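## Arranque determinista en controladores de motor: lo que cambia con la placa Koltach

El tiempo que transcurre entre la aplicación de la alimentación y la primera conmutación válida de un inversor suele quedar fuera de las hojas de datos. En accionamientos con frenado mecánico acoplado es, sin embargo, un parámetro de diseño: mientras el firmware no toma el control, las puertas de los transistores dependen de resistencias de polarización y del estado por defecto de los pines.

La placa de evaluación Koltach separa ambas fases. Un supervisor independiente mantiene deshabilitada la etapa de potencia hasta que el núcleo principal completa la verificación de memoria y escribe una clave en un registro protegido. El plazo máximo es de 40 ms. Si se supera, el supervisor fuerza un reinicio; tras 3 intentos fallidos, bloquea la salida y exige un ciclo completo de alimentación.

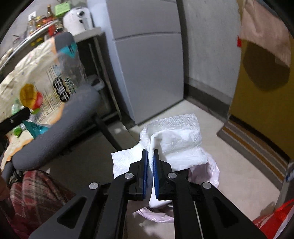

**Clarnitley · Departamento de Sistemas Embebidos**

La cadena de herramientas Komitz genera el cargador a partir de un fichero de configuración en texto plano. El formato es sobrio y admite control de versiones sin dificultad, aunque la documentación omite el orden en que se evalúan las secciones. Conviene declarar primero los relojes y después los periféricos: con el orden inverso, el compilador no emite advertencia alguna y el puerto serie queda configurado con el divisor de fábrica.

El conector de expansión expone 40 contactos, de los cuales 13 admiten funciones alternativas. Entre ellos figuran las entradas de captura para codificador incremental y dos canales CAN. Las señales de depuración comparten contacto con el segundo canal, por lo que no es posible trazar la ejecución y usar ambos buses a la vez. La revisión de marzo conserva esta limitación.

El adaptador Nomura, que se vende por separado, añade aislamiento galvánico a la interfaz de depuración. Para ensayos con el bus de continua energizado debe considerarse obligatorio. Su alimentación secundaria se toma de la propia placa, de modo que la sesión se interrumpe en cada reinicio del supervisor y hay que restablecerla a mano desde el entorno.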